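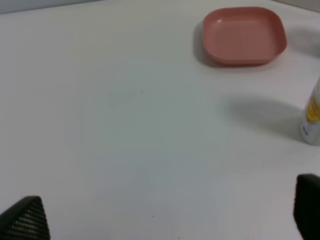 O Clasum é um conjunto de demonstrações de manipulação em mesa, recolhidas por telecomando: uma pessoa move o braço líder, o braço seguidor imita, e o disco enche-se de tentativas de pôr coisas dentro de outras coisas. A tarefa principal tem o nome interno "prato", por falta de imaginação do Sajib Sultana, e começa sempre com a pinça aberta. O prato é quadrado, cor-de-rosa, de rebordo baixo, e arranca vazio; a lata pode ficar bem à direita, meio fora do campo da câmara de pulso, e essas posições contam como válidas. Uma política que só sabe trabalhar com a lata ao centro não nos interessa muito.

Conteúdo

1.400 episódios, gravados a 10 Hz, em 3 variantes:
prato_livre - posição inicial ao critério do operador
prato_fixo - posição inicial sorteada pelo script
prato_mao - braço guiado à mão, sem líder

Cada episódio traz o vídeo da câmara de pulso, as posições das juntas, a abertura da pinça e uma instrução escrita em português. As instruções foram redigidas por Dilruba Sivakumar e Lakmal Herath, que não concordam quanto ao uso de "colocar" e "pôr". Mantivemos ambos. O modelo que se habitue.

Como foi gravado

Os operadores receberam uma folha de regras e leram-na com graus variáveis de entusiasmo. O episódio começa quando o operador carrega no pedal e acaba quando volta a carregar. Na variante prato_mao o braço está em compensação de gravidade e os movimentos são mais lentos e mais redondos. Não misturem as velocidades desta variante com as das outras duas sem normalizar; Selvaraj Sikder misturou e perdeu uma tarde.

Problemas conhecidos

- 139 episódios têm o campo "sucesso" vazio. Não quer dizer falha, quer dizer que alguém foi almoçar.
- As sombras no tampo branco enganam segmentadores baseados em limiar. O nosso chegou a pegar numa sombra com grande convicção.
- O relógio da pinça atrasa um fotograma em relação ao vídeo. O carregador corrige, a menos que se passe --cru.
- Mesa única, fundo claro, pouca variedade de objetos. Para cozinhas a sério, procurem outro conjunto.

Utilização

pip install clasum
clasum baixar --variante prato_fixo --destino dados/
clasum ver dados/prato_fixo --episodio 10

O formato em disco é o do Fliseo, versão de dezembro. Versões anteriores abrem os ficheiros sem se queixar e trocam duas juntas, o que dá vídeos divertidos e treinos maus.

Licença e contacto

Uso livre para investigação, com citação. Erros e dúvidas para Anwara Miah, no repositório - juntem o número do episódio, por favor. "Aquele em que corre mal" não chega para o encontrar.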